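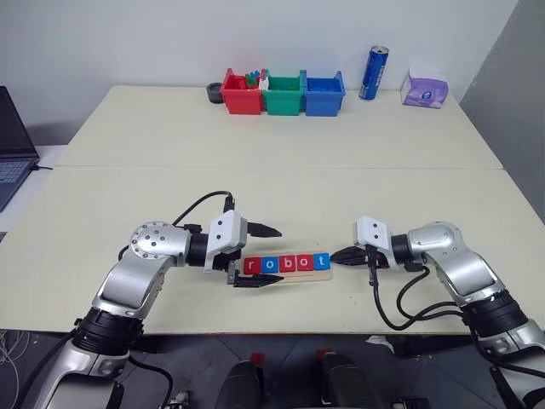

The two arms with their finished word on the letter tray

Clem Ruawai starts talking before I've got my coat off. She runs the Saturday robotics club at Plineven, and the thing she wants to tell me about is spelling.

"We'd done stacking, we'd done sorting, and they were good at it, but they were getting a bit bored," she says. "Then one of the younger ones asked if it could write its own name. Well, you can't say no to that, can you?"

So the club's big project this year has been a pair of arms that put letter tiles on a narrow wooden tray, in order, the right way up. They began in January with a two-letter word (it was "hi") and it took them three sessions. "Three! For hi! And I have never heard a cheer like it."

The word "robot" was the first long one they tried, and the members still argue about it. Tipene Lowther, who is 15 and looks after most of the code, wanted something with no repeated letters. He was outvoted.

"The two o's were a pain," he tells me, grinning. "The program would see one already on the tray and decide it had finished with o's. I went home and drew it all out on paper, and then it was obvious. You have to keep track of the places as well as the letters."

The other trouble was the handover between the arms. Each has a gripper with two fingers, and for weeks both would go for the middle of the tray at the same moment. Tipene's fix was to make one wait until the other had backed off. It's slower, he admits, but he likes watching it. "It looks like they're being polite."

They keep a log of every attempt, in biro, in an exercise book that is coming apart. The spelling project is up to run 63, and Clem reads me a few of her favourite entries: "dropped b", "dropped b again", "b fine, dropped t".

What's next? Clem wants longer words, and she'd love the arms to take dictation. Tipene would like to race them against a person. "I'd still lose," he says, "but I'd lose by less than in January."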